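Eugénie Chevalier has looked after the two-arm cell at Ledby long enough to distrust most of what is said about it. When I asked how often it needs attention, she laughed and asked me who wanted to know.

"If you ask the people who sold us the controller, the answer is never," she said. "If you ask me, the answer is every January and whenever somebody leans on the rail."

The rail is the aluminum bar along the near side of the table. Both arms are mounted on it, and nearly everything she does starts there. A base that has shifted even a little puts the gripper in the wrong place at the far end of a long arm, and the software will happily report that all is well. Kultodlow, the integrator that supplied the controller, offers an automatic calibration routine that is supposed to catch this. Chevalier runs it. She doesn't believe it.

"It checks the arm against itself," she said. "Of course it agrees. I want to check it against the table."

Her own check is a box of colored blocks. She sets a few down between the grippers, some stacked and some flat, and has the arms come in from both sides at low speed. She watches the fingers and keeps one hand near the switch. If an arm comes in low or off to the side, she stops, goes back to the screws at the base and starts over.
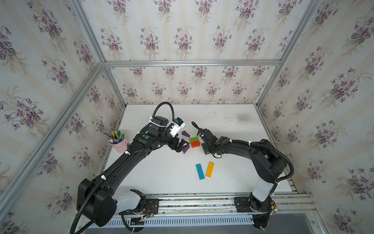
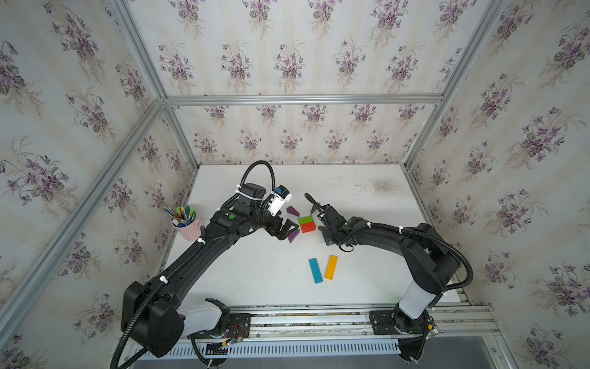

Both arms over the blocks, with the green one stacked on the red.

I wondered whether a person squinting at toy blocks was any better than a routine written by engineers. Chevalier keeps a notebook, so there was at least something to look at. Her log runs to 704 entries. I read 40 of them, picked by me, and they were duller and more convincing than I expected: which screw, which side, what she did, whether it came back.

What the notebook doesn't show is how many faults she missed. I put this to her and she agreed right away.

"No, it can't show that. If I didn't see it, I didn't write it down. I'm not claiming it's science."

Cables take up more pages than anything else. Each arm has a corrugated black one that has to be long enough to let the wrist turn and short enough to stay out of the way. Too tight and it pulls on the connector. Too loose and it gets into the camera's view - or worse, under a finger. She ties it, moves the arm to the ends of its reach by hand, cuts the ties and does it again. The manual gives this job one line.

Noémie Ferrand, who manages the budget at Ledby, would like fewer hand checks. She has a quote from Tessier for a yearly service plan at 4000 euros, and she thinks it would make life simpler. Chevalier has read the plan and isn't impressed.

"They come, they run the same routine I run, and they leave a sticker," she said. "Ask them what they do about the cables."

I did ask. Tessier sent me a brochure with no mention of cables in it. Ferrand says that's unfair, and that a brochure isn't a work order. She may be right. She also points out that if Chevalier is out sick, there is nobody at Ledby who can read the notebook, let alone do what it says.

That seems to me the stronger argument, and Chevalier didn't have much of an answer to it. She has started writing a shorter version, 10 steps on one sheet, to be taped up near the cell. When I visited, she had reached step six and was arguing with herself over whether the grippers should be checked before or after the cables. Ruvetti, who make the replacement fingers she orders, say before. She does it after.

"Try it their way and you'll do it twice," she said, and went back to tightening the left base.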